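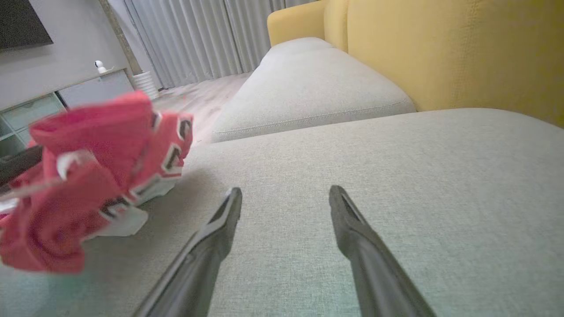 Transporte > Vehículo industrial > Combustibles alternativos > GNL en larga distancia

¿Qué autonomía real da una tractora de GNL con dos depósitos en ruta internacional?

Con los dos depósitos llenos y un semirremolque de lona a carga media, lo normal es planificar repostajes cada 1.000 km y dejar el resto como reserva. El dato de catálogo se mide en llano y sin viento.

tolva_norte
Llevamos 14 semanas con una unidad a prueba en la línea de Irún a Brundgate. Consumo medio de 22 kg/100 km, con un tramo de montaña en cada sentido. El conductor reposta siempre en la misma estación, la de Rillier, y el problema está ahí: el sábado cierra el surtidor criogénico a las 15:00 y no hay alternativa en 457 km.

I-seul Son
Ese consumo me parece bajo para un perfil con puertos. ¿Está calculado con los kilos facturados o con la lectura del ordenador de a bordo? En nuestra flota la lectura de a bordo se queda corta de forma sistemática. Si no descontáis el gas devuelto al surtidor al igualar presiones, el dato tampoco es comparable.

tolva_norte
Kilos facturados, media de todo el periodo. El gas devuelto viene abonado en factura.

eje_elevable
No comparto lo de repostar cada 1.000 km. Con el vehículo parado el fin de semana a pleno sol, la presión sube y puede abrir la válvula de alivio. Depende de lo lleno que esté el depósito y de la temperatura a la que se cargó. Yo no saldría el lunes confiando en la cifra del viernes.

I-seul Son
En parada de un fin de semana no debería ventear si el aislamiento está bien. Si ventea, hay que revisar el vacío del depósito. A nosotros nos pasó con una unidad comprada a Flelari -- depósito izquierdo, vacío perdido -- y lo cambiaron en garantía.

eje_elevable
En julio y con la carga hecha a presión alta, yo lo he visto con depósitos sanos. El fabricante habla de días de retención en unas condiciones que en la campa no se dan.

mercancias_gp
Falta el coste. Con el gas al precio actual y sin bonificación de peaje, a nosotros el gasóleo nos sale mejor en rutas cortas. En larga distancia se iguala. El valor residual es otra cuestión: Kairys nos tasó dos tractoras de gas bastante por debajo de las diésel del mismo año.

tolva_norte
El residual no lo asumimos, va en renting. Para la estación del sábado estamos viendo adelantar la salida a las 6:30 y repostar a la ida. Si alguien tiene lecturas de presión tras 48 horas de parada, me sirven.

I-seul Son
Las tengo de una unidad, anotadas a mano. Te las paso por privado el lunes.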